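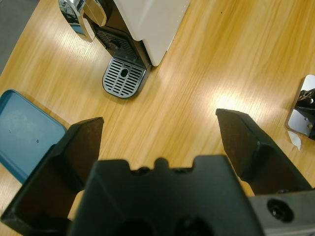 The coffee machine on its table. White body, chrome at the top, silver drip tray at the front.

**1/** A few people asked how I look after the capsule machine, after I complained about it last month. I'm putting it in one thread so I can link to it. None of it is difficult. Most of it I learned by doing it wrong first.

**2/** We bought it second-hand in December from Boris Murín, who was moving to a smaller flat and had gone back to a stovetop pot. He wanted it gone more than he wanted money. It came with no manual and half a bag of capsules.

**3/** It lived in the kitchen to begin with, between the kettle and the bread bin. Bad place. The kettle steamed up the side of it and there were always crumbs underneath. Also you had to slide it out every time you wanted the water tank off.

**4/** So it went on the wooden table. There's space to get at it from every side now, and I can wipe all the way round without lifting it. I'd recommend this to anyone who has the room. If you don't, at least keep it away from the kettle.

**5/** Daily routine, such as it is. Run one lot of plain water through before the first cup. Empty the used capsules in the evening, not the next morning. Wipe the front panel with a damp cloth. Takes less time than the coffee does.

**6/** The slots on the front panel are the annoying bit. Coffee spits backwards and dries in there, and being black it hides the mess well. An old soft toothbrush and warm water, brushing along the slots, then a dry cloth. I do it weekly and it's enough.

**7/** Drip tray. The grate lifts off on ours and goes in the washing-up bowl with a bit of liquid. Don't put it in the dishwasher. We did, twice, and it came out with a dull bloom that took me most of an evening to rub off.

**8/** The slots in the grate clog with a sort of brown paste if you leave them. Same toothbrush. Go from the underside first and push it out the way it came in. Rinse, shake, dry properly before it goes back.

**9/** What collects under the grate is worse than you'd think. If yours has been sitting for a couple of weeks, carry the whole thing to the sink level and slowly. I have tipped it down my sleeve.

**10/** The chrome shows every fingerprint. I used to go at it with glass spray, which left streaks. A dry microfibre cloth does it better — breathe on it first if there's a stubborn mark. It will have fingerprints again after breakfast and I've stopped minding.

**11/** The white parts have a slightly rough finish and hold on to coffee splashes if you leave them. Washing-up liquid on a damp sponge, soft side only. I tried a scouring powder on a corner round the back and it left a shiny patch, so don't.

**12/** Descaling. This is what I was complaining about. Our water is hard and I'd let it go far too long. The cups were getting smaller and the machine was making a noise like someone dragging a chair.

**13/** I used the Cleroris sachets from the hardware shop, one sachet to a full tank. Ran half through, left it 33 minutes because I went to answer the door and forgot, ran the rest. Then two full tanks of clean water. The first cup afterwards still tasted faintly sour, so I'd do a third tank next time.

**14/** I know some of you use vinegar. My sister does. I did it once in an old kettle and the kitchen smelled like a chip shop until the weekend. Your choice.

**15/** I do it every nine weeks now and write the date on a bit of masking tape stuck inside the cupboard door. The last one says September 20, 2022. The one before that doesn't say anything as I hadn't thought of the tape yet.

**16/** The table needs looking after too. It's light wood with plenty of grain, oiled, not varnished, and a coffee ring will go into it in an afternoon. I wipe drips straight away and oil it when it starts to look thirsty. Krajčí table oil, thin coat, old T-shirt, leave overnight.

**17/** If you already have a ring, try very fine paper along the grain before you oil. Lightly. I got rid of one completely and one mostly. The mostly one is where I put my cup now.

**18/** Someone asked about a mat underneath. We had a rubber one from Amness and I took it away again. Water got trapped beneath it and left a pale square on the wood. A tea towel while you're descaling is fine, then take it off.

**19/** Capsules: I'm not getting into which are best. We keep ours in a tin with a lid and buy whatever is on offer. The used ones go in a bag by the back door until there's enough to be worth the trip to the recycling point.

**20/** Still to sort out: the lever is a bit stiffer than it was in the spring. I don't want to start oiling anything near the coffee, so I've left it. If anyone has dealt with this on a similar machine, tell me what you did.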